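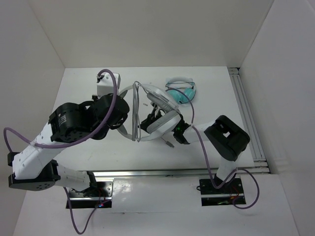 White over-ear headphones with grey cushions, held between two robot arms.

Home > Basketball > Rules and Terms > T

Triple-double (basketball)

A triple-double is what a basketball player gets for reaching ten or more in three of the counting statistics in one game. The usual three are points, rebounds and assists. Steals and blocked shots count as well, but they are much harder to pile up, so when people in my part of the stands say "triple-double" they nearly always mean the ordinary sort. I've kept the scorebook for a local league for years and have written this entry from that chair, so forgive me if it wanders towards the scorer's table now and then.

What counts

Points are easy enough. A rebound goes to the player who gains control of the ball after a missed shot, and an assist goes to the passer when the pass leads directly to a basket. That word "directly" has caused more rows than anything else in the book! One scorer will give an assist if the shooter takes a dribble or two first, another wants the catch and the shot in one go, and a player sitting on nine will have strong views either way. Turnovers and fouls don't count towards it, though I have been asked (by a grown adult, more than once) whether ten turnovers might do.

Related terms

A double-double is the same idea with two categories, and it's common enough that a good centre may have one most weeks. A quadruple-double needs four, and I've never written one down. You'll also hear of a "five-by-five", meaning at least five in each of points, rebounds, assists, steals and blocks -- I have a soft spot for that one, as it rewards the player who does a bit of everything and doesn't hog the ball.

In the Harnow league

The Harnow league, where I do the book, plays shorter games than the professionals and with a clock that hardly stops, so the numbers come out lower all round. In my own books, covering 648 games, I have 20 triple-doubles. Six of those belong to Kwok, the club from the far side of the river, who ran everything through one tall guard and didn't mind who knew it. Plulum have had a few too. Novero, my own lot, have had a single one, and it came on a Friday night in a game we lost by plenty.

I should say that the older books are patchy. Before the league changed its sheets we only wrote down points and fouls, so there may well have been big nights in the seventies that never got recorded. I've left all those games out of the count.

Late tenth rebounds

There's an old grumble about players chasing the number. You see it in the last minutes of a game that's already settled: somebody with nine rebounds drifts under the basket, and his teammates kindly step out of the way. Some people hate it. I don't much mind, so long as he isn't throwing the ball off his own backboard to fetch it, and the rules in most places won't credit that as a proper shot anyway. If I think it wasn't an honest attempt to score, I don't write it down, and I've had some very frosty looks over the top of the sheet for it.

Is it a useful measure?

Up to a point. Ten is only a round number, and a player with 28 points, nine rebounds and nine assists has had a better evening than one who scrapes to ten of each on dreadful shooting. It also says nothing at all about defence, apart from the odd one with blocks or steals in it. Fast teams help too -- more shots means more misses, and more misses means more rebounds to go round. Still, I like it. It's simple, you can follow it from the bench with a pencil, and the hall gets properly noisy when word goes round that somebody needs one more assist.

See also: Double-double, Box score, Assist, Rebound

Filed under: Basketball terms, Scoring and statistics

We use cookies to remember your settings. Accept | Manage choices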